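4.2 意见是怎样被读进去的

上一小节交代了Skornley与Sosbridge两地通信主管部门征询公众意见的法定程序，本小节想多花一点篇幅，谈谈意见寄到之后的事情。这一段路在文献里常常被一笔带过，似乎意见一经提交，便自然成了决策的依据。我们在阅读档案的那几个月里却越来越觉得，真正值得慢慢看的恰恰是中间这一程：谁来拆信，谁来分类，分类表是谁定的，分好类的意见又以什么样的面目出现在最后那份决定书里。

先说材料。Sosbridge关于电杆共用费率的征询于六月截止，共收到意见2,178份，来源很杂，有运营商法务部门写的长篇分析，附表比正文还厚；有农场主手写的半页纸，讲自家门前那根电杆多年来换过几次主人；也有图书馆员、乡村医生、退休的线路工人。我们逐份读过（读得很慢，这一点要请读者和编辑多多包涵），其中950份使用了相同或高度相近的模板文字，由一家叫Flustus的联署平台代为递交。其余意见长短不一，语气各异，有几份写得非常动人，可惜限于篇幅不能全文照录。除书面材料以外，我们还访谈了12位参与过整理工作的人员，其中8位直接做过编码。访谈多在下午进行，常常谈到办公楼熄灯，在此对他们的耐心再次表示感谢。
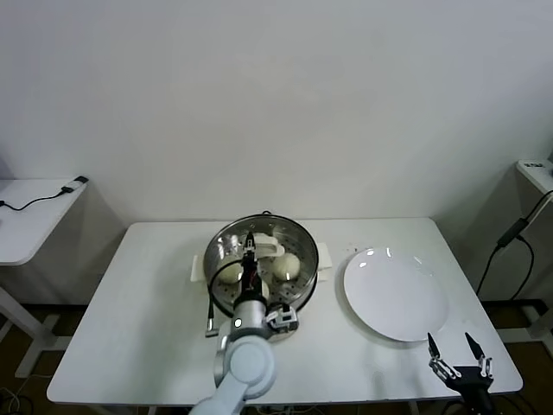 图3 桌上的蒸锅与白色圆盘

分类表的来历，是访谈中大家谈得最热烈的话题。现行的分类表脱胎于更早一次频谱征询所用的底稿，当时的参与者几乎全是企业，因此表上的栏目也处处照着企业的关切来设：成本回收、投资激励、互联互通义务、争议解决时限，等等。到了电杆共用费率这一次，居民意见大量涌入，栏目却只添了一项“其他消费者关切”。一位受访的编码员回忆，她最初几天里几乎把所有手写信都归进了这一项，归到后来自己也有些过意不去，便在备注里偷偷加了小标签，例如“等了多年没有光纤”“施工后路面没修”“换了公司没人通知”。这些小标签后来没有进入正式汇总，但保存在电子表格的隐藏列里，成了本研究极为宝贵的一份材料。我们愿意借此机会说一句，许多行政档案的好处，正藏在这样的角落里。

参与过两地程序设计的Henk Koster对此有一个颇为宽厚的解释。他认为，早期设计者并无轻慢居民之意，只是当时谁也没有料到，一项如此技术性的费率规则会引起这么多人提笔。按他的说法，费率公式里的每一个系数，最后都会变成某一户人家的月租，只不过中间隔了太多层，等传到住户手里时，已经看不出当初的样子了。我们基本同意他的看法，不过也想稍作补充：不曾料到是一回事，料到之后是否修改又是另一回事。Skornley在随后一轮征询中重新起草了分类表，并且请编码员参与起草，Sosbridge则沿用旧表至今。两地的规则文本如此相近，在这一点上却走上了不同的路，这正是本文把它们放在一起比较的缘由。
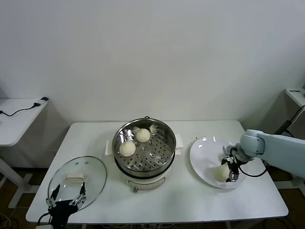 模板意见的处理是另一个绕不开的难题，也是我们与审稿人往复讨论最多的地方。两地的通行做法都是合并：文字相同者计为一组，在决定书中作为一种立场加以回应，并在脚注里写明份数。支持者认为这样节省人力，也避免让组织能力强的一方靠数量压过论证；批评者则认为，愿意在模板上签名的人同样付出了心意，不该被折叠成一个脚注。两种意见我们都认真听过，也都觉得有道理。麻烦在于合并所用的筛法本身很少有人细看。这让人想到蒸锅里那层钢制的底，上面密密排着小孔，两只圆圆的面点稳稳当当留在上头，水汽却可以随意穿过；孔开多大，是造锅时便定下的，吃的人多半不会去量。相似度阈值便有几分像这些小孔。Sosbridge所用的阈值偏低，一封信只要开头两段与模板相同，后面哪怕又亲笔写了整整一页，也会一并归入模板组。我们在那950份里重新翻检，找到了不少这样的信，有人在模板之后写下自己所在村庄的断网日期，有人附上了与运营商往来的信函，还有人画了一张电杆位置的草图，画得相当工整。这些内容在汇总报告中没有留下痕迹。

需要说明的是，我们并不据此认为主管部门有意忽略了什么。整理工作有法定期限，人手又紧，编码员一边应付电话一边读信，能做到如此程度已属不易。况且阈值写在内部操作说明里，历次修订均有记录，任何人申请都可以查阅，只是申请的人很少，我们去的时候，档案室还要现找那一册。由此引出的问题其实更朴素一些：一项技术参数，在它只影响归档方便与否的时候，由谁来定都无妨；一旦它开始影响哪些人的话能够出现在决定书里，就值得用征询规则正文的规格来对待，至少应当在征询公告里写上一行，告诉提笔的人，什么样的写法会被单独阅读。

有读者可能会问，既然模板意见如此难办，何不干脆请联署平台从源头上分开递交。这个办法我们也与受访者谈起过，得到的回答不太一致。曾在Skornley做过接收工作的几位认为可行，他们在重新起草分类表的那一轮里，要求平台把签名者自行添写的文字放进单独的栏位，结果编码速度反而快了，读到的具体情形也多了。Sosbridge的受访者则担心，栏位一旦分开，运营商一方的律师便会主张只有自写部分才算意见，签名本身应当不计。这种担心并非全无来由，类似的主张在一宗费率争议的听证中出现过，当时主持人没有采纳，但也没有把理由写得很明白。我们倾向于认为，分栏递交值得一试，前提是规则文本里先写清楚签名的效力，免得日后又要靠听证来补。

至于自行撰写的居民意见，情形又有不同。它们不会被合并，却常常因为“未提供可核实的成本数据”而被评为参考价值较低。请一位农场主提供电杆折旧的测算，未免强人所难；可是若把他讲的事情看作关于服务状况的证词，它的价值便立刻清楚起来。在编码员留下的隐藏列中，提到施工后路面未修复的信件集中在少数几条乡道沿线，与运营商自己呈报的施工路段恰好重合，而后者在决定书中是作为可靠数据引用的。同一件事，从两个方向讲出来，一个进了正文，一个留在备注里。下一小节将以这几条乡道为例，把居民来信与施工呈报逐段对照，并说明我们在对照时如何处理地名写法不一、日期缺失以及字迹难以辨认等问题。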